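Heat damage or just long hair acting differently?

chebden
Posts: 67
I've been wearing my hair natural for five years. In October I had it blown out and flat ironed for a wedding, and when I washed it the front section stayed almost straight. The back curled up like normal. I've done two deep conditioners and a protein treatment and the front still hangs. Is it going to come back or do I need to cut it?

Samer Kassab
What temperature did they use? And how many passes?

chebden
I didn't ask. She did the front over a few times so it would lie flat.

mairead_c
If it has been washed more than twice and still won't curl, it's heat damage. Protein won't rebuild the pattern. I trimmed mine a little every couple of months and wore twist-outs so the two textures blended. Took me over a year to get it all out.
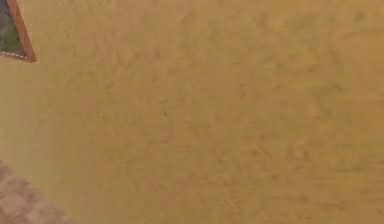 The only thing I'd do differently is stop buying products. I went through a Murisix bond mask and the Tromau curl cream and neither one did anything for the straight pieces. The cream was fine on the healthy hair.

Hanna D.
I disagree about the mask. I used Murisix every wash day for three months and my ends got some bend back. Not full curls, but I didn't have to cut as much.

mairead_c
Were yours fully straight to start with? Mine were like string.

Hanna D.
No, more of a loose wave. So maybe not the same thing.

ruthhollis
Posts: 1,275
Before you cut, clarify it. Flat iron jobs usually go on top of a silicone serum and a regular co-wash won't take that off. Use a real clarifying shampoo, condition, then let one front piece air dry with nothing in it. If it's still straight after that, you have your answer.

Samer Kassab
Second this. I'd skip any more protein too. Too much of it makes hair stiff and then it snaps.

chebden
I've only been co-washing, so I'll try that first. I really don't want bangs.

ruthhollis
Post back when it's dry. And next time ask for the temperature before she starts.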